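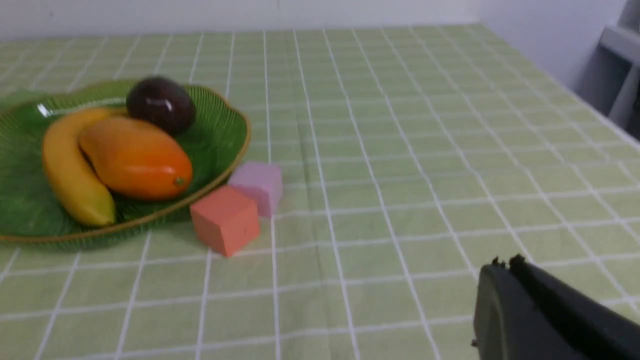
Figure 3. Fruit on a green leaf-shaped plate, with a banana and a mango among the pieces.

4.2 What people do with the fruit on the table

I should admit that fruit wasn't part of my original plan. I went to Prirkville to ask people about shopping lists, and my first interview guide had one throwaway line about produce near the bottom of the second page. Then I sat down with Nasrin Akbari, and she talked for most of an hour about when a banana stops being a snack and starts being an ingredient. After that I moved the line to the top of the guide and left it there!

Of the 248 households that filled in the survey, 139 said they keep fruit out where people can see it, on a table or a counter, and 36 said they keep nearly all of it in the refrigerator. The rest do a bit of both, depending on the season and on who did the shopping. I had guessed that the "out on the table" group would throw away more, what with the warm kitchens and the flies in July. The diaries didn't back me up. Across both groups people wrote down 882 pieces of fruit thrown out, and once I adjusted for how much each household bought, I couldn't find a difference worth reporting (the full table is in the appendix, and I'd ask readers not to lean on it too hard, as some of the diaries got pretty thin by the last week).

What did differ was the way people talked. The refrigerator group talked about finding things. "I found a pear," Afshin Najafi told me, in the tone you'd use for a lost sock. The table group talked about watching things. They knew which piece was next. Fereshteh Bagheri had a whole order worked out for her family, with bananas first, then anything soft, then citrus whenever, and she got a little annoyed with me when I asked if it was written down anywhere. Of course it wasn't. Everyone in the house just knew.

Mixed plates like the one in Figure 3 came up a lot in this group, and they deserve a little more space than the older literature gives them. When I coded the interviews I kept running into the idea that different fruits "push" each other along. Most people had some version of it. A few of them named ethylene, but more said something like "the bananas make everything go faster," which is close enough for kitchen purposes. Some used it on purpose, and would set a hard mango or avocado next to a banana when company was coming. Others kept the bananas on a hook across the room for the opposite reason. Two sisters-in-law in Clorbridge had been arguing over this for years, and I have eleven minutes of tape of them doing it, very cheerfully, over tea.

I also asked about the point of no return, meaning the moment a piece gets thrown out. Color was the first answer nearly every time, but when I pushed a bit, people backed away from it. A darkened banana tip bothered hardly anyone over thirty. Smell mattered more, and so did what I've been calling "give," the feel of the thing under a thumb. Saeed Sharifi coded a subset of the transcripts separately from me and we disagreed mostly here. He wanted touch and smell kept apart, and I had lumped them together. We went with his version, and the numbers in Section 4.3 follow it.

One last thing on method. The diaries asked for "pieces," and that word caused trouble. Grapes, obviously. Amirhossein Heydari, who ran the Ultmont visits, let people write "one bunch," while I had been asking for a rough handful, so the grape figures from the two towns can't be compared and I've left grapes out of everything that follows. Cherries too. Melon stays in, counted by the half.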